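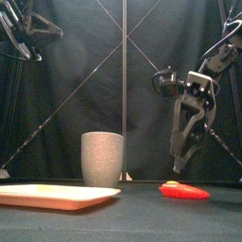
Poste deux bras, plateau à gauche, gobelet gris moucheté, objet rouge couché à droite. Pince droite au-dessus du rouge, sans contact.

9 mai 2023 — cahier chores / rangement de table

Objectif du jour, pour mémoire : savoir si on peut dire à Kollár que « débarrasser une table » est une tâche faisable ou si on continue à répondre « bientôt ». Marcela voudrait un oui. Moi je voudrais un chiffre.

Repris la politique de vendredi, entraînée sur 200 démos. Rien changé au réseau, seulement le seuil d'ouverture et la hauteur d'approche. Bilan de la campagne complète sur objets durs : 168 essais, 74 rangés du premier coup. Moins de la moitié donc. Un gamin de quatre ans fait mieux et se plaint plus.

Ce qui coince, en vrac :
— objets couchés et effilés : la pince descend sur le bout épais, serre, l'objet pivote et file. À revoir avec une prise plus près du milieu.
— hauteur estimée trop grande sur les surfaces brillantes. Reflets ? Ctibor pense que oui, moi je pense étalonnage. On a parié un café.
— le temps. Presque 500 secondes pour vider une table de cuisine type Dundov. À la main, on n'a pas le temps de s'assoir.

Côté bouts de doigts : le revêtement gris s'effiloche encore, bords déchirés à l'avant. Ça change le contact. Recommander des embouts chez Flikus, ceux de janvier tenaient mieux. Noter la date de pose sur la boite cette fois !!
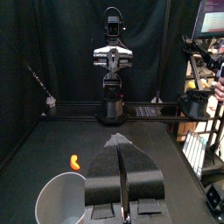 Après-midi sur les petits objets courbes. Cas qui m'intéresse le plus parce que c'est le vrai chore : la bricole qui traîne à côté du bac et qu'on ramasse sans y penser. Pour la machine il y a trois problèmes d'un coup — trouver l'orientation, pincer sans faire rouler, lâcher au-dessus du bac et pas sur le rebord. Le lâcher est presque réglé. Le pincement non.

Idée Marcela : pousser l'objet contre le bac avant de serrer. Bête et sûrement efficace, c'est ce que je fais avec les miettes. Crainte : le bac glisse. Essayer avec un antidérapant dessous, puis sans, et noter les deux séparément svp (la dernière fois tout était mélangé dans le même dossier, une matinée perdue).

Deuxième idée, de Ctibor : laisser un bras tenir le bac et l'autre ramasser. Plus propre, mais il faut refaire des démos à deux bras, et pour l'atelier Trostimwood ils ne paieront jamais deux bras pour trier des chutes. Pour la maison encore moins.

Réponse provisoire à Kollár, brouillon :
« Ranger des objets rigides, connus, bien séparés, avec quelqu'un à portée de l'arrêt d'urgence : oui en démo, non en service. Objets mous, vaisselle mouillée, piles : non. Atelier : tri de pièces identiques, envisageable si on fixe le bac. » Marcela trouve ça sec. Peut-être. Je préfère sec.

À faire demain
- ré-étalonner la caméra du poignet droit AVANT de toucher au modèle
- changer les embouts
- série avec poussée contre le bac, mêmes positions de départ
- demander à Ctibor où est passé le tapis antidérapant
- renommer les dossiers de vendredi, « test_final_bis » c'est plus possible

Question ouverte : est-ce qu'on compte comme réussi un objet rangé au deuxième essai ? Pour un client oui, sans doute. Pour nos courbes je garde premier coup seulement tant qu'on a pas tranché.

Cahier d'atelier, usage interne — Contact : Marcela Kopecký, Ctibor Jurčo — Reproduction sur demande — Haut de page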